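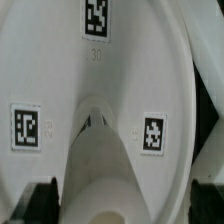 Can a marker label be replaced without remeasuring the whole body?

A single label can be replaced by the user, and only that marker has to be remeasured. The entries for the other markers in the map file stay valid as long as their labels have not been lifted or moved.

Trilo Marker Body
Supplied by Prurnolell, Measuring Accessories

The Trilo is a passive white reference body carrying square black-and-white markers on several differently angled surfaces. It is placed in or near a work area and viewed at short range, and any camera that can resolve one or more markers can be located relative to the body. There is no power supply, no cable and no electronics. The unit is sold with a measured map file that gives the position and orientation of every marker in the coordinate system of the body.

Most flat calibration boards become difficult to use once the camera is very close or looking along the surface. The Trilo surfaces are curved and inclined for this reason. When one marker is turned too far away to be read, a neighbor on another wall is normally turned toward the lens. Overlap between neighbors was the main point of the layout work by Judite Fonseca, and it is the reason the markers sit at angles to each other that look irregular at first.

Body

The body is white plastic with a matte surface. Edges and rims are rounded. Gloss was ruled out early because a highlight crossing a black cell will break detection, and the walls of a curved part throw highlights in directions that are hard to predict. The matte finish does not remove shading. Concave areas will always be somewhat darker than the rims, and a detector with a fixed global threshold may lose markers there. Use an adaptive threshold.

Do not paint, varnish or tape over the body. Clear tape in particular will give a glossy patch with a visible border, and the border can be picked up as the edge of a marker.
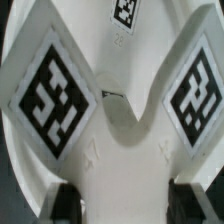 Neighboring markers can be seen at very different angles from the same camera position. One may be nearly square to the lens while the next is strongly foreshortened. Both can be used, but they should not be given equal weight. The corner positions of the foreshortened marker are less certain in the direction of view, and a solver that treats all corners alike will be pulled by the worse one. The sample settings supplied with the map file weight each marker by its apparent area. Users who have their own solver should do something equivalent.

At the closest distances the limit is usually focus. Fixed-focus lenses set for a longer working distance will blur the cell edges. Moderate blur is tolerated as the black border is thick and the cells are large, but corner accuracy drops before detection fails. A marker that is still being identified is therefore not proof that the reading is good. Check the reprojection error.

Markers and numbering

Each marker is a square pattern of white cells in a black border, with a white margin outside the border. The margin is part of the marker. If it is covered, dirty or trimmed, the detector has nothing to separate the border from whatever lies behind it.

Pale gray numbers on the body identify the marker positions. The tone was kept light so that the digits do not register as part of a pattern. They follow the orientation of their marker, so on side walls they read sideways when the body stands upright. The numbers are there for people. No software reads them, and they can be hard to make out in low light or at an angle.

The number on the body and the ID encoded in the label are the same in all units shipped with the standard map. Customers who order their own ID range receive the same body with the same gray numbers, so the two will differ. In that case the map file has an extra column, "position", holding the number on the body. Catarina Neves in technical support asks that the position number be quoted in any query, with the encoded ID as a second item if it is known.

Setting up

Place the body on a firm, level support. A soft mat is not suitable. If the body is used as a fixed reference for a cell or bench, it should be clamped or screwed down by its base and the fixing checked whenever a reading looks wrong. Movement of the whole body does not invalidate the map file. It invalidates the relation between the body and the bench, and that has to be measured again by the user.

Avoid a single strong lamp from one side. Two diffuse sources at a moderate height work well. Direct sunlight on one wall with the opposite wall in shade is the most common cause of missing markers in the reports we receive.

Background matters less than with open frames, since at working range the body tends to fill most of the view. A dark background gives a cleaner rim, but detection does not rely on the rim.

Acceptance check

Run the check before first use and after any label change. It takes 20 readings.

Fix the body and the camera. Take a reading and note the solved position and the list of markers used. Move the camera to a new viewpoint, return it to the first one and read again. Continue until the series is complete, choosing viewpoints so that every marker in the map file has been used at least once. A marker that never appears in the list is either blocked from all the chosen viewpoints or failing to decode. A marker that appears but has a consistently higher error than its neighbors should be suspected of having lifted at a corner.

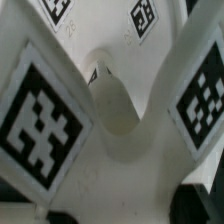

Lifting is best found with a fingernail along the label edge, in good light, with the body off its support. Do not press a raised corner back down and carry on. The adhesive has a memory and the corner will come up again, usually by a smaller amount that is harder to see and still large enough to show up in the readings.

Replacing a label

Work on one label at a time. Warm the old label gently, peel from a corner and remove the adhesive with isopropyl alcohol on a lint-free cloth. Acetone will attack the body and must not be used. Let the surface dry fully.

Labels are supplied on a carrier sheet. Align the new label with the gray number as a guide to orientation, lay down one edge and roll toward the opposite edge. Placement by hand is good enough, as the final position is found by measurement and not assumed from the drawing. Wait overnight before measuring.

To measure, take a set of views in which the new marker is visible together with at least three unchanged markers, and run the single-marker update in the Trnw tool set supplied on the data card. The update writes a new file and keeps the old one. Keep both.

Cleaning

Dust with a soft brush. Finger marks on the body can be wiped off with a damp cloth and a drop of mild soap. Wipe labels dry only, from the middle outward. Hollow areas collect dust and benefit from a brush more often than the outer walls. Abrasive pads will polish the matte finish and should be kept away from the part.

Storage

Store in the original carton with the inserts in place, away from heaters and windows. Do not stack anything on the body. Long storage in direct light will yellow the white surfaces over time – this has no effect on detection until contrast is severely reduced, but it does make older and newer labels look different from each other.
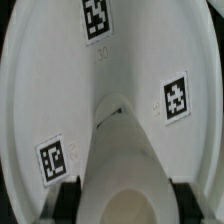 Units returned for measurement should be packed the same way, with the support plate removed. Loose hardware in the carton is the usual source of scratched labels, and any scratched label has to be replaced before the unit can be measured.

Map file

The map file is plain text, one row per marker, with four corner coordinates per row in millimeters and a header giving the unit serial number. The file belongs to one body. Files must not be exchanged between units, even from the same batch, because label placement varies from unit to unit by more than the measurement error. A body that has lost its file can be identified from the serial number on the underside and a copy requested.

Files are delivered in the Radebe layout by default. The older Trnenon export was dropped from the card and is now made on request under the name Trurnenon legacy format. It holds the same values in a different column order.

Versions and ordering

Order number 131 covers the body, the map file on data card, one spare label sheet and the printed instructions. The support plate is a separate item. Custom ID ranges are possible up to 1,000 and are confirmed in writing before labels are printed. Spare label sheets must be ordered with the serial number of the unit.

The factory recommends remeasurement after 3,000 hours of use in a workshop environment. Office and laboratory users can go by the acceptance check alone.

Bodies from the first batch have a slightly softer label adhesive. Geert Jacobs handles exchanges for these, and the offer of free replacement sheets runs until the end of November.

Contact for quotations: Abílio Torres. Contact for measurement and returns: Tomás Bragança.

Page revised Sep 27, 2022.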